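Skamard Handling Project
Progress report to the Baltgate Fund, second period
February 15, 2024

1. Purpose of this report

This report describes the work done since our first report in November. It covers the recording of household tasks by hand, the checking of these recordings, and the money we ask to move between budget lines. We have tried to keep the language simple, as the Fund has asked, and technical details are kept for the annex.

2. What was planned

In the work plan we promised to collect demonstrations of folding and putting away of soft items. A demonstration is one complete performance of the task by a person who holds a gripper in each hand. The cameras and sensors on the grippers record the movement, and later the same movement is used to train the two-arm robot, which we call Dimby. The target for this period was 500 accepted demonstrations for the whole set of towel tasks.

We had first planned to teach the robot by remote control from a desk. After the trials in November we changed to hand-held grippers for all towel tasks. Remote control was slow for soft material, and our operators became tired in the arms and in the eyes. The Fund agreed to this change by letter, and we are thankful for the quick answer.

3. State of the work

3.1 Recording station

The station is now complete and in regular use. It has a table with a pale top, a woven basket and white towels. We chose an olive-green basket so that the towel and the basket are easy to separate in the recordings. The woven walls are more difficult for the software than a smooth box would be, but we want to keep them. People have such baskets at home, and a robot which works only with smooth boxes would have small value for our partners.

Each gripper has its own camera, which looks along the two fingers. We check this view before a session starts, with the fingers open, and the operator looks that both of them are visible. The pads on the inner faces are a part that wears, and their edges become ragged with use. We now look at them every morning and write their condition in the session log.

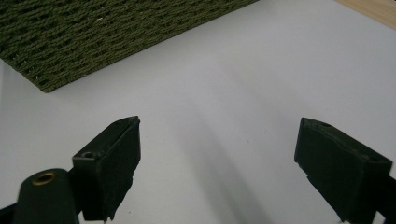 3.2 Demonstrations collected

We have 158 accepted demonstrations of the first task, folding one towel and placing it in the basket. A further 22 were rejected. The most common cause was that the operator moved too fast at the moment of letting go, and the position of the gripper was lost for a short time. In a few cases the hand of the operator covered the towel for too long.

We are behind the target of 500, and we want to say this openly. Two weeks were lost when the gripper cables had to be replaced, and training of new operators took longer than we expected. A new operator needs more than 20 practice runs before the recordings are good enough to keep. We did not include this in the original plan, and it was our mistake.

3.3 Quality of the movement

The folding itself is going well. Operators work with both grippers at the same time, and we ask them to keep one gripper touching the towel while the other one changes its place. This gives a calmer movement, and the layers stay together better. It is not how most people fold at home, so it feels strange in the first days.
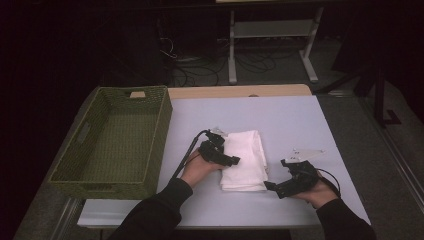 The second point we are working on is the path of the cables. When the operator reaches across to the basket, a cable can pull lightly on the gripper, and this small pull can be seen in the data. We have tried two ways to lead the cables over the table and we are not satisfied with either of them. A longer and softer cable is on order from Rewi - the delivery is expected next month.

3.4 First tests on the robot

Dimby has been trained on the first part of the data only. It can take the folded towel and bring it over the basket in most of our trials. Placing it flat on the bottom is still weak, and sometimes the towel opens again on the way. We think that more demonstrations with different positions of the basket will help here, and the operators have started to turn and shift the basket between recordings.

4. Changes in the budget

The cables and spare finger pads cost more than planned. We ask for permission to move the unused part of the travel line to the equipment line. The total of the grant does not change. A table with the amounts is in the annex.

5. Risks

The main risk is time. If the new cables come late, we will continue with the present ones and mark these recordings, so that they can be left out of the training if necessary. A smaller risk is the comfort of the operators. The grippers are not heavy, but after a long session the wrists are tired, so sessions are now shorter and have a fixed break in the middle.

6. Next period

We will finish the first task and then begin with stacking two towels. We also plan to record with a second basket of another colour and shape. A short visit of the Fund to the Skamard workshop would be welcome when the new cables are installed - please let us know which week is suitable, and we will prepare the station so that visitors can try the grippers themselves.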